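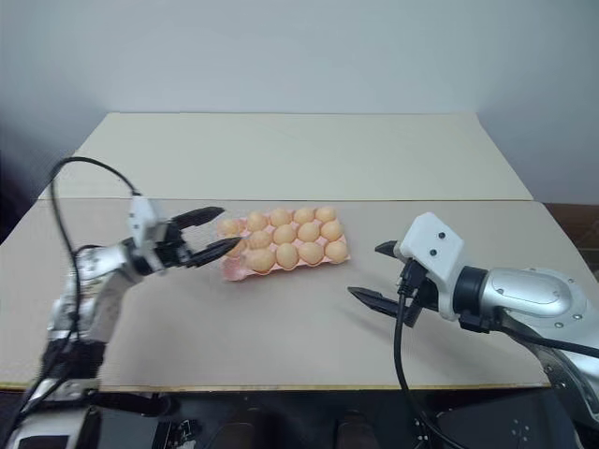 Reading Patach in the collected volumes is fine for the story but you lose the letters pages and the ads, a reader commented under my July post, and went on to say that the color in the books is wrong too. I've had that comment in the back of my mind while reading, and I think half of it is right.

For anyone new to the blog, Patach is a black-humored adventure comic that ran for 100 issues and then stopped. Toprak has put the whole thing back into print in 11 hardcovers, 2,920 pages all together counting the covers and the sketch sections. I bought the first one on a whim and the rest one at a time as I finished them. I closed the last one at 11 at night and then didn't know what to read next.

The color first. I own a few of the original issues, bought from the Brasico back-issue bins before they closed the downtown store, so I could put them next to the books. The old paper has gone tan and the ink sank into it. Reds look like brick. In the hardcovers the paper is bright white and the same reds are loud, and the night scenes in the harbor story look more like early evening. I wouldn't call it wrong. The color files seem to be the same, with the same small mistakes (the captain's coat changes from green to blue for one page in both). It's the paper that makes them look different. The books would be better on something duller, and I'd have paid a little more for it.

The letters pages are a real loss. In my copies they run to two pages an issue, set in tiny type, and people wrote in to argue about things like whether the lighthouse could be seen from the jail. The editor answered most of them and was often rude. A few of those arguments clearly got back to the writer, because later issues have lines of dialogue that only make sense as answers. In the books you get the answer without the question. The ads I don't miss.

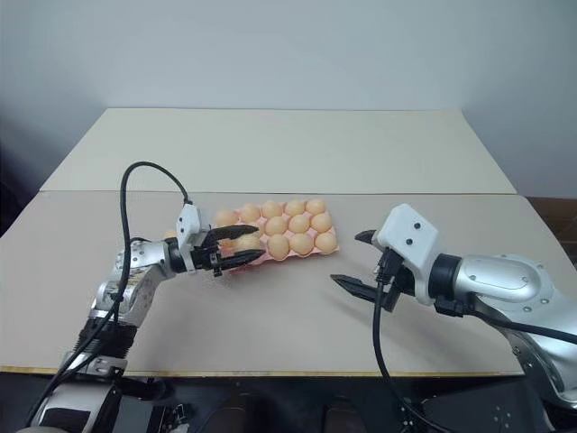
Page layout is what I ended up paying the most attention to this time through. For most of the first volume every page is a strict grid, three rows, every panel the same size, and it almost never breaks. I found it stiff for a while. Then the storm issue comes and the artist keeps the exact same grid but turns the whole thing a few degrees on the page, the way the egg tray in the photo sits at an angle on the table with its eggs still in three rows inside it. Nothing else changes. The captions are level, the gutters are the same width, and it still made me feel a bit seasick. After that issue the grid goes back to square and I read it differently, waiting for it to move.

It moves again only in volume 2 and then near the end. I won't say where.

The lettering is less good. It was done by hand in the early issues and then switched to a font partway through the prison story, and the balloons get too big for the words. Whoever put the books together left that alone, and I think that was the right call – fixing it would have meant fixing everything.

Binding: the thinner volumes open flat and the thick ones don't. The big double-page map in the sixth book loses a strip down the middle, including the name of one island. In the single issue it's on the staples and you can read it. If you can find that issue cheap, get it for the map.

I still want to track down the rest of the letters pages. If anybody has the issues from the prison story on, I'd be happy with plain scans of those pages. The comments are open, and my email is on the contact page.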